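Shared Desks and Left-Behind Items: How Students Use the Open Study Rooms in Cerstead

Project report, Introduction to Workplace Studies
Submitted Sunday, September 30, 2018

Background

The town of Cerstead has three open study rooms where a student can sit down at a desk without paying and without being a member of anything. One is in the public library, one is on the ground floor of Haverford Hall, and one is upstairs in the old Firnero building near the bus station. None of the desks are assigned. You take what is free, and when you leave you are supposed to take everything with you.

Offices have used this kind of setup for a long time, and there is plenty of writing about how office workers feel about it. There is much less about students. Students differ from office workers in some ways that matter here. They come at odd hours, they often stay a short time between classes, and they have no employer who gives them a locker or a drawer somewhere else in the building. Everything they need for the day is in one bag.

The question for this project was simple: what makes a shared desk easy or hard to use, according to the people who sit at it? A second question came up while we were reading for the first one. Who keeps the desks clean and in order, and do the users think this works?

Method

The project used a paper questionnaire and short visits to each room. The questionnaire was left on the tables by the entrance during May, with a box to return it in. It asked how often the person came, how long they stayed, what they brought, what they wished was already on the desk, and whether they wiped the desk down before or after use. The last item was an open space for comments. We got 58 usable forms back. A few more were too incomplete to use.

The visits lasted five weeks. We went at different times of day, including evenings, and wrote down how the room was laid out, what supplies were provided, and what signs were on the walls. We did not write down anything about individual people.

The forms were sorted by room first and then by how often the person came. "Regular" in this report means someone who said they came at least once a week.

What is on the desk

The most common complaint had to do with surface space. Regular users said that a desk looks large when it is bare and gets small very fast once there is a laptop, a notebook, a drink and a phone on it. Several of them asked for some way to get small things off the surface. Pens and chargers were mentioned most. Erasers, earbuds and keys came up too.

Haverford Hall is the only room that puts out organizers. They are plain plastic units and they stay with the desk. Opinions about them were split. People who wrote by hand liked them. People who worked only on a laptop mostly said they were in the way, and that they moved them to the floor or to the next desk. One form said the drawers were useful but always had somebody else's gum wrappers in them.
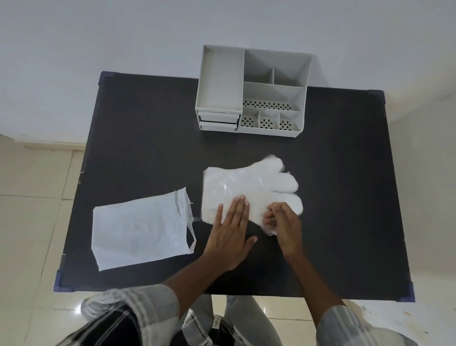 Figure 1. Desk organizer with an open compartment and two small drawers.

The place where the organizer stands seems to matter more than what kind it is. Forms that praised it usually said it was at the back of the desk, where it takes up space that is hard to reach anyway. Forms that complained often said it was at the side, by the writing hand.

The library takes the opposite approach. Nothing is allowed to stay on the desks there, and staff collect whatever is left behind at closing time. The Firnero room has no rule that we could find. On our visits some of its desks had cups of pencils and old flyers on them, and others had nothing. Users of that room did not complain about this much. They complained about the chairs, which we had not asked about.

Desk color came up in the comments more often than expected. Dark tops show dust and scuffs, and some people read this as dirt even after cleaning. Light tops show pen marks. We have no recommendation on this point.

Cleaning

All the rooms are cleaned by a contractor, but not every day. Between cleanings it is up to the users. The library and Haverford Hall both provide wipes. Haverford Hall also has a supply shelf by the door with paper towels, a spray bottle and disposable gloves. The shelf was put in by Dokia, the company that runs the building, and it is restocked when somebody reports that it is low. 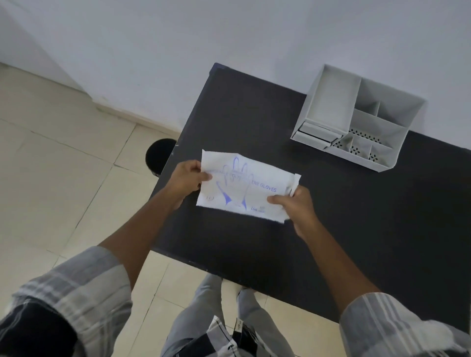 Figure 2. A package of disposable gloves.

Most people who answered said they had wiped down a shared desk at some point. Fewer said they did it every time. Almost all of those who did it every time did it before sitting down. Wiping a desk on the way out was rare, even though the sign in the library asks for exactly that. A typical comment was that you cannot know if the last person cleaned, so you have to do it yourself anyway, and doing it twice is a waste.

Gloves were used by very few people. Those who mentioned them used them for spills or for picking up used tissues. One person thought they were for staff only, and there is no label on the shelf to say either way. A label would be cheap and would settle it.

Corner guards were another item we did not ask about that people brought up. Some desks in the narrow rows have them, and the people who walk past those desks with a bag on one shoulder were glad of them.

Starting and stopping

Regular users described a routine at the start of a session. They choose the seat, check for an outlet, clear the surface, and then set things down in the same order each time. Some said this took long enough that it was not worth coming for less than an hour. 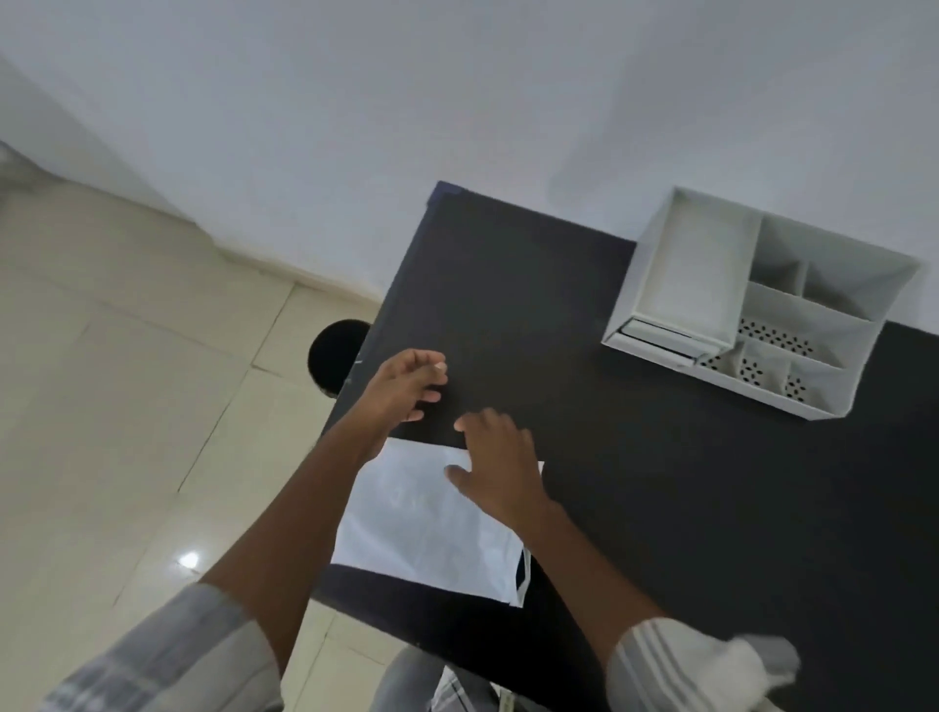 Packing up was described in less detail, and it is also where things get lost. Small items near the back edge of the desk were the ones people said they forgot. The library keeps a lost property box, and a staff member told us chargers make up most of it. The other two rooms have no box. At Haverford Hall, lost items tend to end up in the organizer drawers, which may explain some of the complaints about what is in them.

Limits of the study

The forms were filled in by people who were already using the rooms. Anyone who tried a room once and never came back is missing. May is also exam season, so the rooms were fuller than in other months and stays were probably longer. The number of forms from the Firnero room was low, and the results for it should be read with care.

Suggestions

Move organizers to the back edge of the desk and empty the drawers when the contractor comes.

Label the supply shelf at Haverford Hall so that users know what they may take.

Change the library sign so it asks people to wipe the desk before use, as most of them do now.

Put a lost property box in each of the two rooms that lack one.

The questionnaire can be copied from the course folder. If another group repeats it, we suggest adding a question about chairs.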